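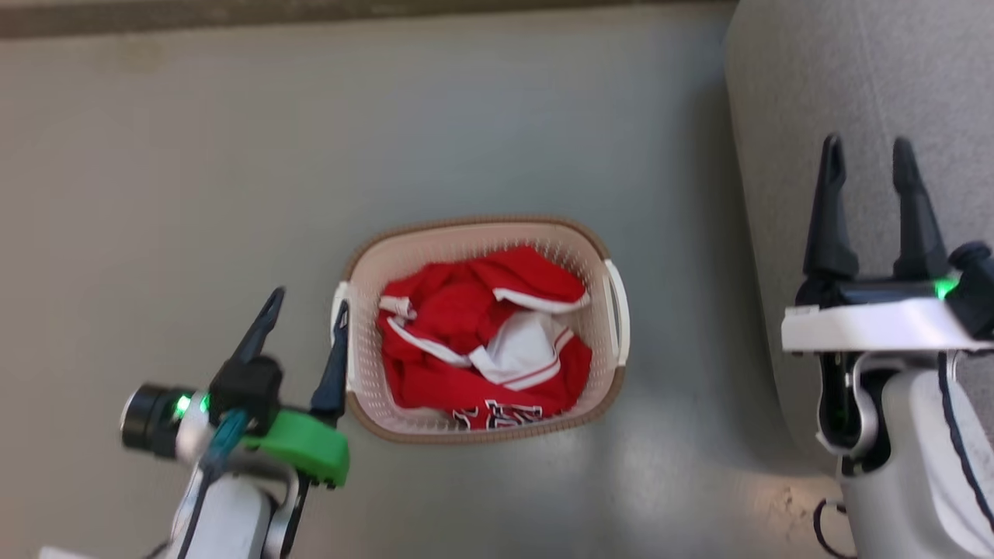

Left arm at the basket, red jersey-like garment inside

Two arm laundry task – left gripper keeps stopping short of the handle

Posted by Kidus Gidey

Student project, robotics club, demo is Sunday. Task is pick up a laundry basket by the two end handles, both arms together, move it over next to the sofa, set down. We trained on 100 teleop demos. Right arm is mostly fine. Left one comes in beside the handle and just hovers there, then the right one starts lifting anyway and the basket tips. Same policy did ok in April in the classroom. Is it the data or the calibration?? Short on time so quick fixes please

Henok Degefa
Calibration first, always. Command both grippers to the same point on the floor and see if they meet. Our team had a left arm off by 34 mm and blamed the network for weeks. Takes ten minutes.

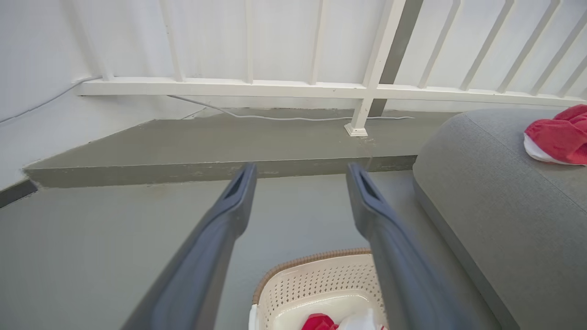

Also look at your wrist views before you retrain anything. Gray fingers, gray cushion, gray-green floor – not much contrast, and if your classroom demos had a different floor the policy may not know where the fingers end. I'd record 40 new demos right there, at the time of day you'll run it, and mix them with the old ones. Start the basket in differnt spots and turn it a bit each time. And don't let the right arm lift until both grippers read closed, thats a plain if statement, no learning needed.

Mebrat Endale
had this with Negash club last year. we just taped the floor so the basket always started in the same place lol. judges didnt care

Duygu Saraç
What Henok said. Check the delay between your two arms too, ours was 600 ms on the left – bad USB hub.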